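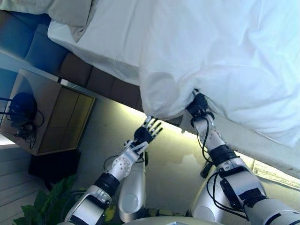
A black robotic hand grips the edge of a white duvet.

My first real job was at a mail-order warehouse in Ilano, and I got it by walking in and asking. A woman at the front desk handed me a clipboard, I filled in both sides of one sheet, and by the time I'd found my bus fare home she had told me to come back in the morning. I know that was a long time ago, and I know how people my age sound when we tell these stories. Still, I've been thinking about that clipboard all through September, while helping my younger cousin look for work.

She is a sensible person with six years of payroll experience, and she has now sent out 67 applications. Most of them asked her to upload a resume and then type the whole thing in again, box by box, on the next page. Some wanted a personality quiz on top of that. One, for a billing job at Getow, had 127 questions, including whether she'd prefer to be a river or a mountain (she said river, and has worried about it ever since). She has had four interviews. From the great majority of the rest she has heard not one word, and that is the part I can't get past.

Now, I do understand the other side of it. I spent a good many years in the office at Edik, and when we advertised a single clerk's position we got 155 replies, which felt like a flood. I'm told that a posting at a bigger outfit like Tóth can draw over 2,000 these days. You can't sit down and write a thoughtful letter to every one of those people, and I wouldn't ask anyone to try. But a two-line message that says the job has been filled, thank you for your time? The same computer that made my cousin type her high school's zip code twice can surely manage that much.

The unemployment figures are low, and everyone keeps saying what a fine time it is to be looking. Maybe so. The figures don't tell you what it's like to check your phone at breakfast, and again at lunch, and again before bed – and to begin wondering whether the trouble is you.

So if you do the hiring where you work, I'd ask you to put the pay range in the ad, cut the form down to one page, and answer people when the answer is no. My cousin has a second interview coming up next week, and I've lent her my good gray blazer.

October 2019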